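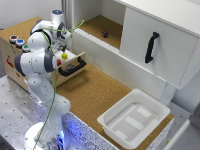
Home | Agendas | Minutes | Residents | Contact

Mandden Court Homeowners Association
Minutes of the Regular Meeting of the Board of Directors
April 2, 2021
Held by telephone conference

Directors present: Byung-chul Choo (President), Irén Jakab (Secretary), and the directors for Buildings B and C. The director for Building A was excused. A quorum was declared.
Also present: the account manager from Civis Property Services and nine homeowners.

1. Call to Order
Mr. Choo called the meeting to order at 6:32 p.m. The agenda was approved with one change – the parking item was moved ahead of the landscaping item at the request of a homeowner who had to leave early.

2. Approval of Minutes
The minutes of the previous regular meeting were approved with a correction to item 5, where "north stairwell" should read "north walkway."

3. Financial Report
The account manager presented the monthly statement. Unpaid assessments stand at $2,744, owed by four units. Reminder letters have been mailed to all four. The Board agreed that no late fees will be charged to any unit that signs a payment plan before the next meeting. The report was accepted as presented.

4. Guest Parking
Ms. Jakab reported that the lot has 14 guest spaces and that several are regularly used by residents overnight. The Board discussed a permit system. One homeowner objected that visiting nurses and family caregivers would have trouble getting permits on short notice. Another asked that the two spaces nearest the mailboxes be limited to 30 minutes.
Motion (Jakab): to adopt hanging permits for overnight guest parking, one per unit, with a second available on written request for caregivers. Seconded by the director for Building C. Carried, 4–0.
The request for short-term spaces was tabled.

5. Landscaping
Two bids were received for removal of the dead maple behind Building B. Zenine Tree Service bid $475, including stump grinding. Győri Grounds bid $400, with the stump left in place. The director for Building B noted that the stump would stand in the path of the mowers and favored the higher bid.
Motion (Choo): to accept the Zenine bid. Seconded by the director for Building B. Carried, 3–1, Ms. Jakab opposed. Ms. Jakab asked that the minutes show she would have preferred a third bid.

6. Walkway Lights
Three lights on the north walkway remain out. The account manager stated that replacement fixtures are on order and that the electrician will set a date once they arrive. The Board directed that a notice be posted at both ends of the walkway in the meantime.

7. Pool
Opening of the pool was discussed at length. No decision was made pending county guidance. The resurfacing project stays on the calendar for August.

8. Homeowner Comments
Comments were received on dog waste near the east gate, the condition of the recycling enclosure, and noise from a second-floor unit in Building A. The noise complaint was referred to the account manager for a letter.

9. Adjournment
There being no further business, the meeting was adjourned at 7:48 p.m.

Respectfully submitted,
Irén Jakab, Secretary

Filed under: Board Minutes, Regular Meetings

© Mandden Court Homeowners Association | Contact the Board | Back to top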